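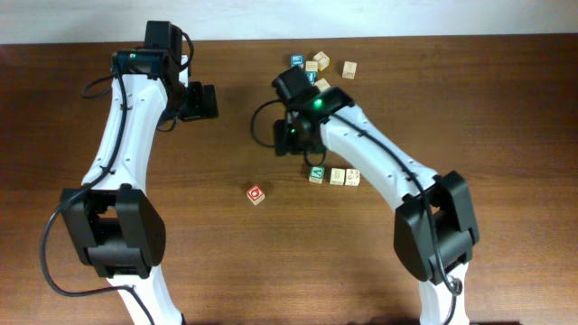

3 min read

Narska Playhouse – Pre-Screening Safety Checklist
Event: Memorial screening and stage tribute
Inspected by: Gwawr Gwilliam
Reviewed by: Ruth Llanos
Date: Sep 12, 2024

1. Exits and aisles – PASS
All exit doors opened fully. The rope barrier by the left aisle must be removed before guests are admitted.

2. Exit signs and aisle lights – PASS WITH COMMENT
Two aisle lights in row F were out. Replacements are on order from Drova.

3. Balcony seating – PASS
Limit of 300 persons confirmed. The sign at the stair door is faded but can be read.

4. Projection booth – PASS
Extinguisher tag current to June. Film cans are to be kept off the heater shelf.

5. Stage lighting – FAIL
Safety cable missing from one lamp above the speaker's stand. The lamp is not to be used until the cable is fitted and checked by Ms. Llanos.

6. Candle display, lobby – NOT APPROVED
Open flame is not permitted. Battery candles may be used.

7. Guest line, front walk – PASS WITH COMMENT
Keep the line 15 feet from the curb. Cast members are to enter by the side door.

Item 5 must be cleared before doors open.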